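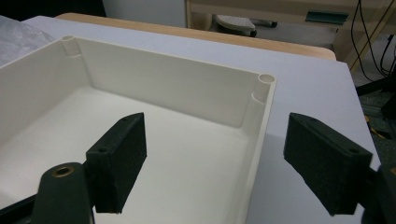

I have bought enough junction boxes to distrust the word "weatherproof." The Duvmont outdoor enclosure uses it twice on the label, so I went in with my arms folded.

What you get is a plain plastic box, a lid, four screws and a gasket in a separate bag. I wanted something to cover the low-voltage connections for my garden lights, which had spent the winter under an upturned flower pot. The pot did fine until February, when it cracked.

The plastic is decent. It doesn't flex much when you lean on it, and drilling a cable hole left a clean edge with no splitting. I used a step bit at low speed. The corners are rounded inside, so a terminal strip won't sit tight against them, and I had to trim mine.

My first complaint is the gasket. It's a straight length of foam cord that you press into the lid yourself and cut to fit. Mine came up short by the width of a fingernail, and I don't believe I stretched or cut it wrong. I filled the gap with silicone. If I'm reaching for silicone on day one, I'd like the label to calm down a little.

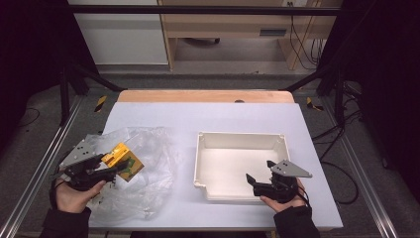 Clear bag and a small yellow-and-green item on the work table.

The screws are the second complaint. They cut their own thread into the posts, and that's fine once. By the third time I'd opened the lid, one of them was turning without biting. My neighbor Leszek Czarnecka has the Gbeho version on his pump controls, and he says the brass inserts in his have held up for years. It costs more. I'd pay it.

Wilinberg Supply, where I bought mine, claims the box is good for 200 openings. I would love to meet whoever tested that — and see their screwdriver.

We use cookies to remember your preferences. By continuing to browse you accept our cookie policy. Accept | Manage settings

Has it leaked? No, though we've had a dry spell and I've only had the hose on it. I aimed at the lid seam for around 2 minutes and found no water inside. A hose isn't a storm blowing sideways, so I put a folded paper towel in the bottom and I'll check it after the next real rain.

It's a fair box for a garage wall or under an eave, somewhere you close it up and leave it alone. For anything out in the open, or anything you expect to service, I'd look elsewhere. I'm keeping mine, mainly because I've already drilled it.

Reviewed by Lensa Tefera, 31/05/2025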